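What Holds a Hook to a Wall
Jul 7, 2024
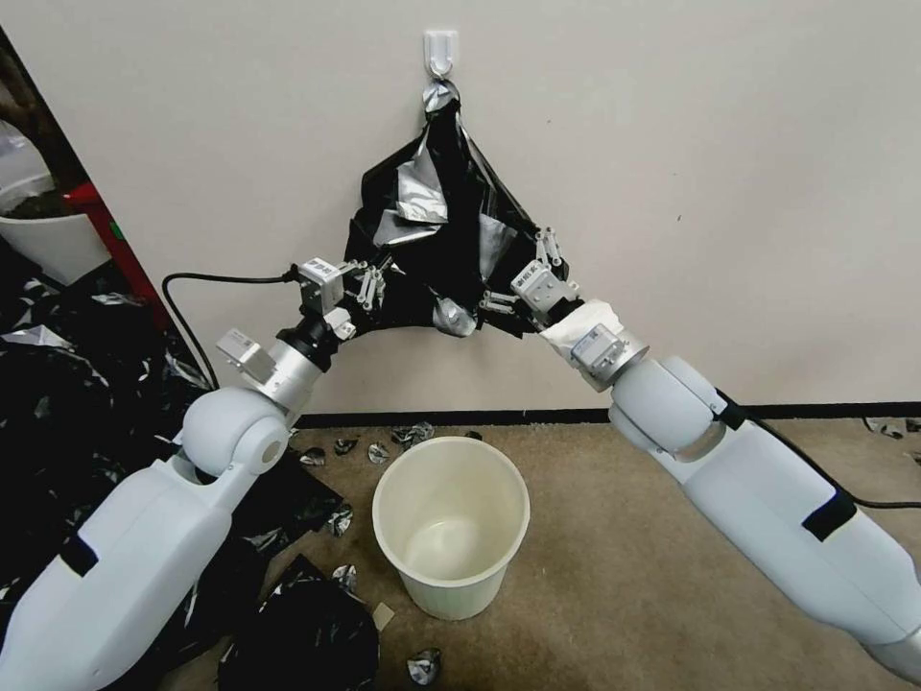

Adwoa Kpodo has spent most of her working life on the boundary between a strip of adhesive and a coat of paint. She trained as a coatings chemist, worked for the paint maker Gbeho, and now runs the bond testing lab at Skiltstead, where landlords, builders and hardware suppliers send samples of wall they would like to know more about.

Her first point is that the weight printed on a packet of hooks describes the strip and says little about the wall. "The strip is rated on a clean, hard panel," she said. "A rental wall has five or six layers on it, put on by different people in different years. The bond you care about may be the one between layer two and layer three."

The lab keeps a record of every failure it has examined. There are 2413 entries. Each is sorted by where the separation took place: at the face of the paint, inside the foam of the strip, between two coats of paint, or in the paper of the drywall. Kpodo said the second type is rare on interior walls and the third is the one that leads to arguments over deposits.

"If the foam splits, you have foam on the wall and foam on the hook, and you can clean it off," she said. "If the paint lets go, you have a clean hook with a piece of paint on the back. The tenant says the paint was bad. The landlord says the hook was bad. We look at the back of the chip."

The back of the chip usually shows one of two things. A chalky surface means the lower coat was never sealed. A glossy one means someone painted latex over an old alkyd finish without sanding it. Both are cheap mistakes to avoid and expensive ones to correct.

Asked what she measures, Kpodo listed shear, peel and creep, and said the public pays attention only to the first. Shear is the load pulling straight down along the wall. Peel is the load lifting the top edge of the strip away from it. A hook turns part of the first into the second, and the farther the load hangs from the wall, the larger that part becomes.

"A flat picture frame is close to pure shear. A coat on a long peg is a lever," she said. "They can weigh the same and behave very differently."

Creep is slower. The lab's standard creep test hangs a 2000 gram load from a single strip for 31 days at constant temperature and reads the displacement once a day. A good bond moves a little in the first hours and then stops. A poor one keeps moving at a steady rate until it drops. Kpodo said she distrusts any test that ends after one night, as the two curves can look alike at that stage.

Humidity was the subject of a second study, completed in April at the Grakstead site, which has a climate chamber large enough for full sheets of drywall. The team compared eight interior paints, among them Vasico, a washable matte sold for kitchens and hallways. Kpodo would not rank the products. She did say that the washable paints as a group gave lower adhesion than the plain flat ones in the first weeks after painting, and that the gap narrowed as the film cured.

"Washable paint is designed so that things do not stick to it," she said. "People buy it, and then they want to stick things to it."

Her advice on fresh paint is stricter than most labels. Dry to the touch is a statement about the water leaving the surface, and the film goes on hardening long afterward. She waits a full month in her own house, longer in a bathroom.

On preparation she was brief. Wipe the spot with rubbing alcohol and let it dry. Do not use a household spray cleaner, as many leave a film. Press the strip for the full time stated, leave it unloaded for an hour, and hang the load afterward. To remove it, pull the tab down along the wall, slowly, and never outward.

"Slowly is the part people skip," Kpodo said. "Peel force goes up with speed in this class of adhesive. If you yank it, you are running a different test from the one it was made for."

The lab's next piece of work concerns textured walls, where the strip touches only the high points. Kpodo expects the contact area to be the main variable, but she has not yet settled on a way to measure it. Pressing inked film against the surface gives a usable print on light textures and a smeared one on heavy textures. She is trying a softer film.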